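Plain white table tops back on sale at Kröger, three sizes, price up

Feb 7, 2018
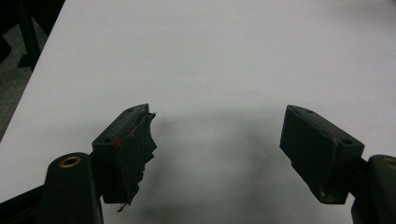 The flat white table top that vanished from Kröger's shops before Christmas is back. On the shelves from this morning at the Drevov store, other branches by the weekend. Online orders open too, though the site was slow when we tried it.

Sold under the Galano name, tops only, no legs. Three sizes as before. The largest is now 300 crowns, up from 245. Smaller two have gone up as well but the shop hadn't put out the new price list when we rang, and the tickets on the racking were still the old ones. Staff said the till price is the right one. Worth asking before you queue.

Stock ran out in December. Kröger blamed a late delivery from its supplier, Vultus, which was moving its cutting line to a new building at the time. The move overran. Orders already paid for were either refunded or held over, and held orders get filled first, so some of today's delivery is spoken for.

"We had people ringing every day about it, schools mainly, and one man who wanted to do a whole workshop," said Ingegerd Strand, who manages the Drevov shop. "It's a white table top. I didn't expect it to be the thing we got shouted at over."

The tops are popular with hobby groups and small workshops, as well as people doing up a spare room. A white surface shows up dropped screws and bits of thread, and it's cheap enough to replace when it gets marked. Strand said most buyers put it on trestles and leave it at that.

No change to the design, she said, apart from the underside, where the pilot holes have been moved in slightly from the corners. Anyone re-using older Galano legs will need to drill there own holes or pick up the adaptor plate, free at the desk with a receipt. The plate fits the two bigger sizes only.

There is no black version. There was going to be, it was in the autumn leaflet, but it has been put off and Strand could not give a date.

Delivery is kerbside only, and the big one won't go in most small cars with the seats up. The Drevov shop will cut tops to length on the spot but cut ones can't be returned. Cutting desk shuts an hour before the shop dose.

Vultus did not return our call.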